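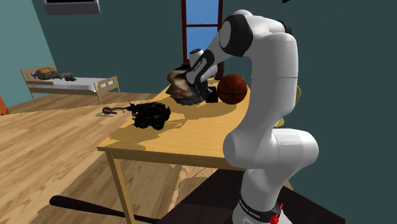 Simulation comes to the returns line

Starting in April, the sorting arms at the Wendix returns center in Tondness will be taught new items in simulation before they handle them on the floor. The change affects the 69 people who work the returns line across both shifts, and most of the questions we have received are about what happens to their jobs, so this item tries to answer those first.

No positions are being cut. The agreement signed with the staff council covers the returns line through the end of next year. What changes is how the day is divided up. Until now, when the arms failed on an item, a sorter stopped the belt, took the item out by hand and filled in a fault slip. The slips went to the automation office and often sat there for weeks. A live test then meant closing a station for half a shift while two people stood by and handed things to the arm.

Under the new setup, the fault slip goes to a team of four, and the item is rebuilt as a model and dropped into a simulated room. The rooms are ordinary household ones, with furniture, sports gear and toys lying about. Kyu-ri Kang, who runs the team, explained that the room packs came with the software, which is called Zesonora, and that there was no good reason to build a warehouse from scratch. "The arm has to pick one thing up from a table with other things on it," she said. "For that part of the job a bedroom is fine. We do the belt separately."

Returned goods are hard for a machine because they rarely come back in the shape they went out. Boxes are crushed, cords hang loose, and soft items get stuffed into whatever bag was handy. Lumpy, uneven objects cause the most stopped belts, followed by anything round that can roll. An item is now tried 2,000 times in simulation, with the position and the lighting changed between tries, and it has to be picked up and set down correctly in 91 percent of them before it goes to a live station. If it falls short, it stays on the hand-sort list.

Three of the four people on the team came from the line. Seul-gi Geum sorted returns for six years before she moved over in the winter. She had not used any kind of 3D program before and took the nine-week course that Wendix ran with the Hong training center. She spends most of the morning going through fault slips and most of the afternoon watching runs and marking the ones where the arm got a grip that would not have held up on the real belt.

"The program counts it as a pass if the thing ends up where it should," she said. "Sometimes I look at it and I know that from that angle it would have torn the packaging. So I mark it and it gets run again." She said she misses the company on the line and does not miss the lifting.

Not everyone is happy with the arrangement. Irén Bíró, the staff council representative for the night shift, pointed out that the team works days only, which means night sorters who want to apply have to give up their shift premium. She also said the hand-sort list has become harder work. The easy items go to the arms, and the people at stations 4 to 7 are left with the heavy and awkward ones for the whole shift. Management has agreed to rotate those stations every two hours starting next month, and to look at the premium again when the second training group is chosen.

There is also the matter of the fault slips themselves. Slips used to be a formality, and many were filled in with one word. They are now the starting point for every new model, so sorters are asked to write down what the item was, how it was lying and what the arm did. Ga-eun Yoon in the automation office has put a short guide next to each slip box. Sorters get ten minutes of paid time at the end of the shift to finish their slips. Please use it and do not write them on your break.

The backlog stood at 1,000 slips when the team started. They are being handled by type of item, so an older slip may be answered after a newer one. The current status of any slip can be looked up at the terminal by the break room.

Applications for the second training group go to Sang-wook Jang in personnel. There are five places. No computer background is needed, but applicants should have worked the returns line for at least a year. An open session for anyone who wants to see the simulation running will be held on Saturday at 2 p.m. in the upstairs meeting room, and night shift staff who come in for it will be paid for the hour.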